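Platos de color para una mesa blanca

Durante años compré solamente vajilla blanca, porque me parecía la elección más segura.
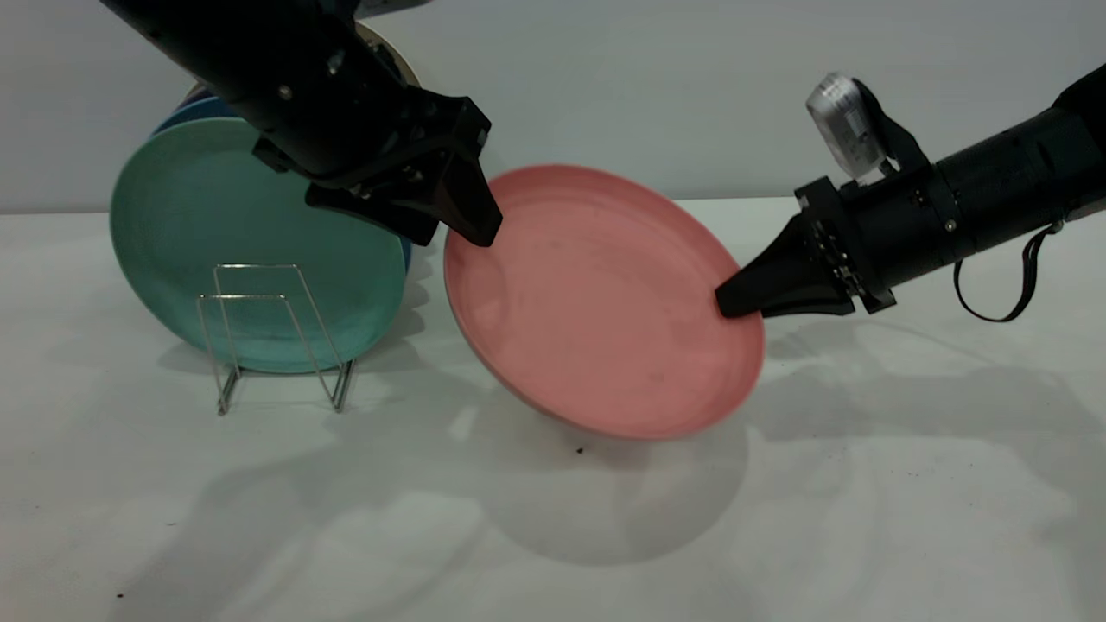

Cambié de opinión un sábado, en el mercado de Ploretham, delante de un puesto que vendía platos sueltos. Me llevé 2 por el precio de un café. Uno era rosa salmón, mate, con el borde un poco levantado. El otro tiraba a verde azulado. En casa los puse sobre la mesa blanca y la comida de siempre, un arroz con calabacín, parecía de otra cocina.

El acabado mate pide algún cuidado. Los cubiertos dejan a veces rayas grises, que salen con bicarbonato y un paño húmedo. No conviene usar el estropajo verde.

Después está la cuestión de guardarlos. Yo los tenía apilados, y para sacar el de abajo debía levantar todos los demás. Ahora los pongo de canto, en un escurridor de la casa Dandbridge que cabe dentro del armario, y cojo el color que quiero con una mano. Los hondos siguen apilados — de canto ocupan demasiado.

Para una cena no busco que los colores coincidan. Pongo el rosa al lado del verde azulado y dejo el mantel en el cajón.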